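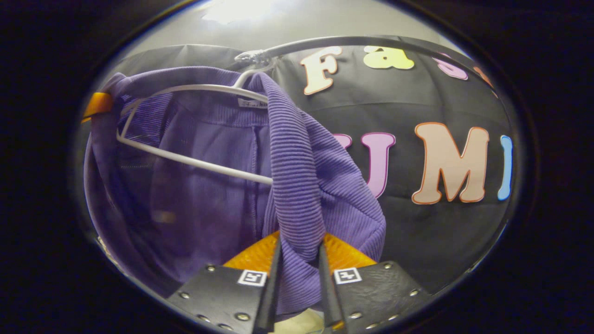 *Purple ribbed knit on a white hanger.*

## Writing a news brief from a family statement

Use these steps when a family releases a statement about a missing or detained relative and the desk wants copy quickly. A web brief runs 800 characters, 1000 at most.

1. Save the statement as received, with the time it arrived and the sender's address.
2. Call back on a number you already hold. Do not use the number printed on the statement.
3. Ask who speaks for the family and whether relatives may be named.
4. Write the first sentence from what is confirmed: who spoke, about whom, and when.
5. Quote one or two full sentences. Don't stitch fragments together.
6. Attribute every claim about the person's condition.
7. Leave out home addresses, schools and travel plans.

In Fludis, open a new item, choose "Brief" and paste the text without formatting. Set the hold flag before you save. Items without it go live after 3 minutes.

Send the item to Deming Bai for a legal read. After 6 p.m. it goes to Yuxi Tang, extension 3641.

### Updates

Add new lines at the top and change the time stamp. If a quote was wrong, fix it and put a correction note at the bottom. Don't delete the old version; Fludis keeps it under "History."

The May style sheet covers spellings of foreign names.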